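Cable rules for handheld grippers near water — what does everyone do?

kedir_d
15 April 2020
Trying to write a one page rule sheet for our demo collectors. Handheld grippers, kitchen tasks, sink included. Current draft says no cabled kit within 30 cm of a sink, full stop. Two people already told me thats daft. What do you lot use?

Trinidad N
Daft, yes. You can't record sink tasks from 30 cm away. Ours at Muvport: cable runs down the body, never across the basin, strain relief at the wrist. Been fine.

thorey_l
"Been fine" isn't a standard. What's the cable carrying? If it's low voltage off a battery pack I'd relax. If there's a mains adapter anywhere in the chain I wouldn't let anyone near a tap.

kedir_d
Battery, worn. Charger stays in the other room, that's rule 2 already.

Trinidad N
Then drop the distance rule and write one about routing.

Eulalia F.
Disagree with Trinidad, sorry. Routing rules get forgotten by the second hour. We had 16 collectors at Pamomeck in February and by lunch half the cables were hanging wherever. Distance is crude but people remember it. Also floor cables!! Everyone argues about water and then someone goes over a lead.

Trinidad N
So check it every session. Takes a minute. Left cable down the front of the shirt, right one is the one to watch when that hand goes in the basin.
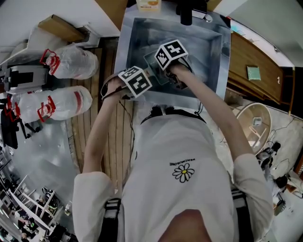 I'd also have a named person who can call stop, not the one holding the grippers. They've got both hands full and they're thinking about the task. And markers kept clear of splashes, wipe them between takes or tracking goes off and you bin the lot.

thorey_l
Agree on the stop person. Still want a line saying what happens if a gripper goes under. Ours: unplug at the pack end, bag it, no more use that day. No "it looks dry".

Eulalia F.
Fine, routing plus a check, if the check is written down and signed. And floor cables taped or moved before anyone starts. Not budging on that one.

kedir_d
Ok. Distance rule out, routing in, check sheet per session, stop person, dunked kit rule. Will post v2 tonigt if Aaliyah signs it off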